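Fetstead Forum > Learning from Demonstration > Data collection

Thread: Wrist view is only green for a large part of my sim demos. Keep or trim?

kettle_lid
Wed 13 September, 09:14
Hello all. I collect demonstrations in simulation with Clokix, by teleoperation, and I have now 138 episodes of a simple pick task. The policy gets a wrist camera and the joint positions, nothing else. My question is about the frames where the wrist camera sees no object at all. In some episodes this is 40 frames or more, when I move the arm over an area where nothing lies.

One such frame from the wrist view:

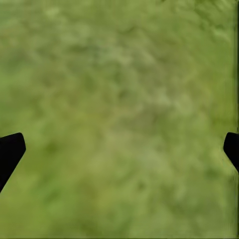
Wrist camera, fingers wide apart, only the green surface under them.

My colleague says I should cut all of these before training. I am not so sure. What do you do with them?

moss_and_bolts
10:02
Cut them. I had the same situation with the Drirosard arm last December. The policy learned to hover, because hovering was the most common thing in the data. I removed the empty parts from 62 episodes and trained again, and the hovering was gone.

tarn42
10:31
I disagree with the above. If you cut every empty view, the policy never learns how to come back when it has lost the object. Then at test time it drifts a little, sees only green, and has no idea what to do. For me these frames are the valuable ones, on condition that the operator is moving with a purpose in them.

moss_and_bolts
10:40
"On condition" is doing a lot of work there. Most operators do not move with a purpose, they wait and think. Including me.

tarn42
10:47
Then cut the waiting, not the view. Filter by joint speed. It is a different thing.

kettle_lid
11:20
Thank you both. I checked and I have both types. In some episodes I stand still for a long time, in others I really search. What worries me more is that this green has very little to hold on to. It is soft patches, a bit paler in the middle, and no sharp detail. Can the network even know from it where the arm is?

pelican_drive
12:05
From one image like that, hardly. I would not expect much from the blotches. But you said you also give joint positions, so it is not blind. A short history of images could help too. And I would ask another question: is the texture the same in every episode? If yes, the policy may learn the blotches by heart, and then it fails on any other surface. We randomize ours at each reset.

kettle_lid
12:18
It is the same in all of them – I did not think of this. Is it possible to change the texture afterwards, or must I record again?

pelican_drive
12:33
If you saved the full simulator state, you can replay and render again with new textures. If you saved only images and actions, you must record again, I am afraid.

kettle_lid
12:51
I have the states for 132 of them. The first six were before I switched the logging on.

moss_and_bolts
13:09
Drop the six. And if you render again anyway, look at the Flanagan script pinned in the tools section, it has a speed filter inside. I still say you should train one version without the empty views and compare.

tarn42
13:15
With this I can agree. Use the same seeds for both, please, otherwise the comparison says nothing.

kettle_lid
13:26
OK. I start the rendering tonight and put both results in this thread when I have them.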